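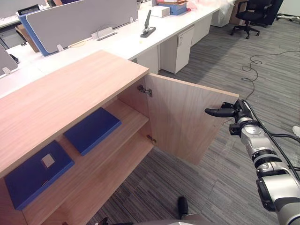
Dong-hyun Um says to back the door off its plates completely before touching any adjustment screw, and to check the plates are tight first. Most of the sagging door threads on this site end with somebody finding a loose plate after an hour of turning the wrong screw. His full reply is further down.

Last updated: October

Cabinet door drops at the handle side, concealed hinges, screws won't hold

Posted by Abou Zeid

I have a two-door storage cabinet, veneered particleboard, bought second-hand and used for household paperwork. Each door hangs on two concealed hinges. The right-hand door has dropped on the side away from the hinges, so it rubs on the plinth when closing and the gap between the doors is wider at one end than the other. The door is 1063 mm high and 300 mm wide, so it is not heavy.

What I have tried so far:

I turned the front screw on the upper hinge. The door moved sideways and the gap became more even, but after 7 days it was back where it started. I turned it again with the same result.

I then tightened the two screws that hold the upper mounting plate to the cabinet side. One of them bites. The other turns without ever getting tight, and when I pulled it out there was brown dust on the thread. The lower plate seems solid.

The maker's name on the assembly sheet is Orkent. The hinges have no name on them that I can find. I don't want to replace the side panel. Is there a repair that will hold, or should I move the plate up or down to fresh board? Also, which screw does what? The assembly sheet shows three arrows and no words.

Posted by Buvach

Had the same thing on a wardrobe. Snap a couple of toothpicks off in the hole with some white glue, put the screw back in, done. Mine has been fine. If it lets go again use more toothpicks.

Wouldn't bother with moving the plate. You'd have to move the cup in the door as well or it won't line up.

Posted by Dong-hyun Um

Two separate faults here, and they need fixing in order. The adjustment is not holding because the upper plate is moving. Until the plate is fixed, anything done at the adjustment screws is temporary.

On the toothpick repair: it works in solid timber and sometimes in particleboard. The difficulty in particleboard is that the core around the hole has already crumbled, and the glue bonds the sticks to crumbs. On a top hinge, which takes a pulling load every time the door is opened, I would do it properly.

Repairing the hole

1. Take the door off. Some hinges have a clip at the back of the arm that you press. Others have a rear screw that you loosen, after which the arm slides off the plate. Start with the lower hinge and finish with the upper one, with a hand or a knee under the door so it doesn't swing and tear the last fixing.

2. Remove the upper plate. Trace its outline in pencil first.

3. Check how thick the side panel is. Measure at the front edge and write it down. Put tape around the drill bit as a depth stop at 14 mm only if the panel is comfortably thicker than that. If it isn't, go shallower. Coming out through the veneer on the far side is a worse problem than the one you have.

4. Drill the failed hole out to the diameter of a short hardwood dowel. Use a brad-point bit and keep it square to the panel. Vacuum out the dust.

5. Wet the inside of the hole with PVA, wait until it has soaked in, then apply more glue to both hole and dowel. Tap the dowel in and wipe off what squeezes out. Leave it overnight.

6. Trim the dowel flush with a sharp chisel or a flush-cut saw. Drill a pilot hole on the original centre, narrower than the core of the screw. Refit the plate to the pencil outline and drive the screw by hand.

If you would rather use a filler, a two-part wood repair filler such as Tetent also takes a screw, but let it cure fully and still drill a pilot. Ordinary soft filler from a tube does not hold a screw at all.

Do the same check on the lower plate while the door is off. "Seems solid" with the door hanging on it doesn't tell you much.

Which screw does what

This varies between makers, so turn each one half a turn and watch before going further. On the usual pattern:

The screw on the arm nearest the door moves the door left or right. Turning it on one hinge only will tilt the door, and that is the one you want for a dropped corner.

The rear screw on the arm, or a small cam in the same place, sets how far the door stands off the front of the cabinet.

Height is set at the plate. Either the plate screws pass through slots, in which case you loosen them on both hinges, shift the door and retighten, or there is a separate cam.

Set height first, then tilt, then depth. Close the door between changes and look at the gap from straight in front. Small changes at the hinge become large ones at the far corner.

Before blaming the hinges for whatever is left over, put a level on the cabinet top. A cabinet on an uneven floor racks out of square, and the doors will show it. Pack the low corner until the top reads level both ways, then adjust.

Buvach is right about moving the plate. The cup in the door fixes its position.

Comment by Abou Zeid

Thanks. The arm on mine slides off with the rear screw loosened, no clip. The floor is out as well – the back left corner needed packing and that took up part of the gap before I had touched anything else. Dowel is in and the glue is drying. Should the new screw be longer than the old one?

Comment by Dong-hyun Um

Same length is fine into hardwood dowel. Keep the same head shape too, or it may foul the arm when it slides back over the plate.

Comment by Dalia El Idrissi

Worth adding for anyone with a power driver: turn the clutch right down or leave it in the drawer. I stripped two plates on a Tetent-filled panel that way, and the filler was not at fault.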